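# The Spring Order

The quote from Moltis ran to seven pages and Guðlaug Gunnlaugsson had read all of them by the time the bus got to Wedau. Page four was shipping. Page six was a warranty with a list of things that voided it, and using the jaws on liquids was on the list.

She put the quote in her coat and walked up from the stop. The side door was open and the lights were on, and she could hear Anders talking to the bag.

"Come on," he said. "Open up."

He had a gripper in each hand. The table stood inside its metal rails where it had stood since they moved in, with the cables trailing off it, and he was leaning over it with his elbows out.

"How many today?" she asked.

"Enough."

"I need a number for the sheet."

"Then look at the sheet. I write it down every time."

She hung up her coat and sat down at the desk with the budget. It was a plain spreadsheet with too many colors in it, because the person who kept it before her had liked colors. The equipment line had 2,000 dollars left until May. A pair of grippers from Moltis cost more than that. A pair from Riis cost less, but the Riis people wanted to be paid before they shipped, and last time the box had spent a month somewhere between their warehouse and hers. Nothing at all could be done about the arm. The arm was on a separate page, which she had not opened since Christmas.

"The left one is sticking again," Anders said.

"Sticking how?"

"It closes fine. Then it thinks about opening."

She wrote that in the notes column. 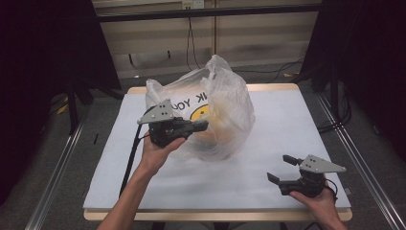
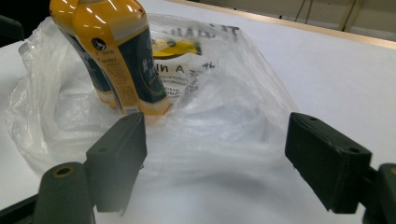 Groceries in and by the bag.

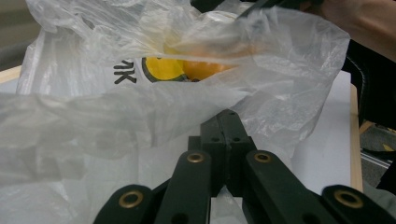
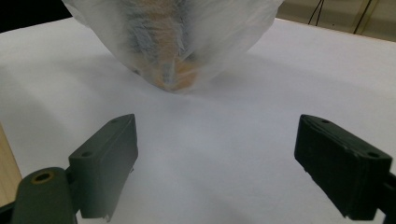

*Page last changed: 2020-01-19*

At noon Anders put the grippers down and flexed his fingers. He went and got his sandwich and ate it standing up, looking at the table.

"Skumau called," Guðlaug said. "They want to know what we're buying."

"What did you tell them?"

"That I'd have a plan for them tomorrow."

"Do you?"

"I have two plans. In the first one we buy the Riis pair, and you have a spare if the left one quits. In the second one we send the left one back to Moltis to be serviced and keep the rest of the money."

"And what do I use while it's gone?"

"The right one."

He looked at her to see if she meant it. "You can't hold a bag open and put something in it with one hand," he said. "Try it. Go home tonight and try it."

"I do it every Saturday at the store."

"You hold it against your stomach. I've seen you. I don't have a stomach here, I have a table."

She thought about that while he finished the sandwich. Then she got up, picked up the right gripper, and was surprised again at how much of the weight was in the cable. She tried to pinch the edge of the bag. It slid out. She tried lower down, where the plastic was doubled over, and got a fold between the jaws, and lifted, and the whole bag came up off the table closed.

"See," Anders said.

"Give me a minute."

She gave it five. She got the bag to stand once, and when she went in for the second try it lay down again. It made a noise each time like somebody going through a coat pocket in church. Anders did not say anything, and he could have.

"All right," she said, and put the gripper back on the table.

She went back to the desk and opened the first plan. Riis, one pair, paid ahead. That left a little for finger pads. She moved the pads up a row and changed the color of the cell to match the others. Under "reason for purchase" the form from Skumau gave her room for one sentence. She wrote: The work takes two hands and we have no spare for either. She read it over and took out "for either," and then she put it back.

"What about the arm?" Anders asked from the table. He had picked the grippers up again.

"What about it?"

"Is it still in there?"

She clicked over to the other page. The arm was there, with the old price, and beside the price was a note from two summers ago that said *ask again*. She knew the new price would be higher. She also knew that if she took the row out, no one at Skumau would ever put it back in.

"It's still in there," she said.

"Which year?"

She looked at the date in the cell and typed over it. "Next year."

"It was next year last year."

"Yes," Guðlaug said. "Is it still sticking?"

He opened and closed the left one a few times before he answered.

"Some," he said. "Put me down for the spare."

She already had. She saved the file, found the Riis number on the back of an old packing slip, and remembered that it was Sunday. She put the slip under the phone.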